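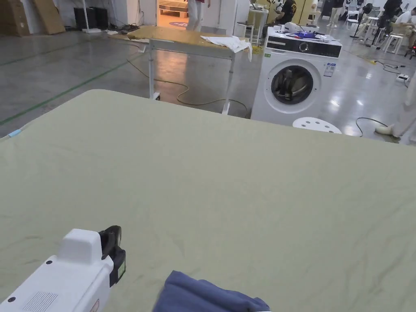
Budget for the work surface before you budget for grippers. A laundry folding setup needs a padded table or a bed, a fitted sheet in a plain pale color, and enough floor to walk all the way around it.

## What to buy first

- Two handheld grippers per station, plus one spare for every 3 stations.
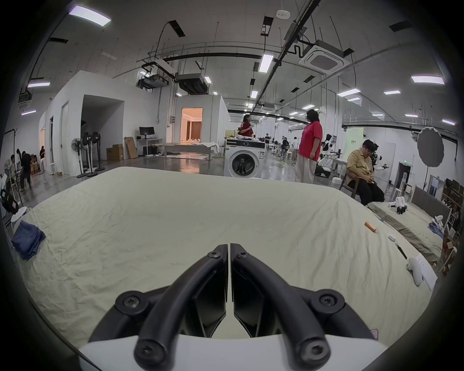 - Spare finger pads and the right hex keys. Put them on the same order, or you'll pay shipping twice.
- Dark cloths for a light sheet. Old T-shirts are fine.

Lokier quoted us 86 dollars for a set of pads. Erkus wanted less but had a wait of 6 weeks.
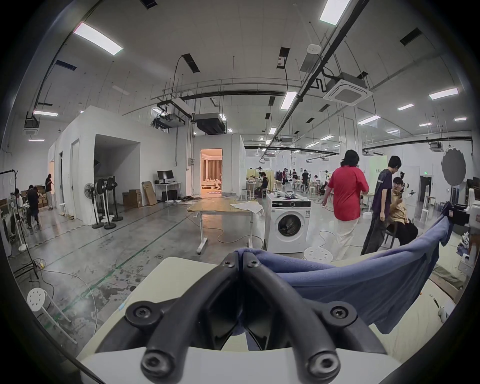
Siham Kassab wrote in to say she would double the pad budget and skip the extended warranty, which left out worn parts when she read it.

- A stool for each person, easy to wipe down. 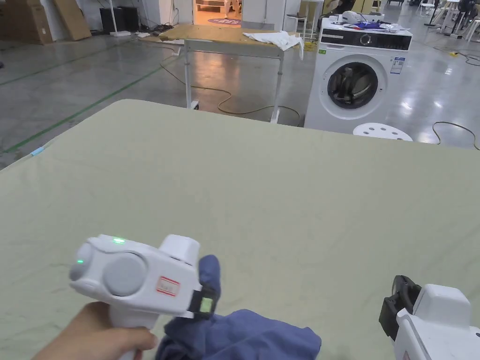 ## Floor and power

Measure cable runs before ordering power strips. Tape down anything that crosses a walkway.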